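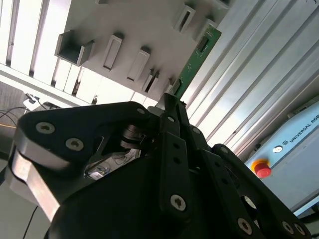
Ifans Opens Second Computer Refurbishing Drive for Gulville Families

Print this page | E-mail this page

May
By the Ifans Press Office

GULVILLE – Ifans is delighted to announce that its computer refurbishing drive is coming back to Gulville this spring, and that this time our good neighbors in Ploremden are invited to join in too. Last year the people of Gulville brought us 2,367 used desktops, a number that filled our storeroom, then the hallway, and for a while most of the lunchroom as well. We couldn't have been happier to eat standing up!

Of those, 100 went to the reading rooms at the Prusen Community Center, where they are in use every afternoon for homework, job applications and (we are told) a very lively family history club. The rest went home with local families at no charge. 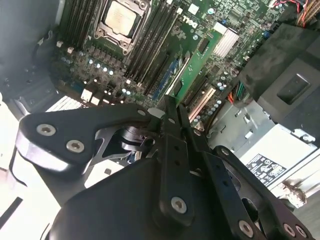

Our goal this year is 2,547 machines, and we would dearly love to pass it. Desktops of any make are welcome, with or without a monitor, and it doesn't matter if yours hasn't been switched on in years. Please do copy off any photos or letters you want to keep before you bring it in. Every hard drive is erased before a computer is given to its new household, and parts that can't be used again are sent for recycling.

Drop-off is open from 9 a.m. to 4 p.m. throughout May at two places, the Ifans building in Gulville and the side entrance of the Prusen Community Center. Families who would like to receive a computer can pick up a short form at either one. 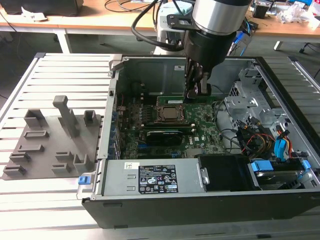

An open desktop computer on the work table, with its side panel removed.

Ifans has been repairing and rehoming household electronics in Gulville since it first opened its doors, and we thank everyone who has ever carried a heavy box up our front steps. Forms in large print are available at the front desk.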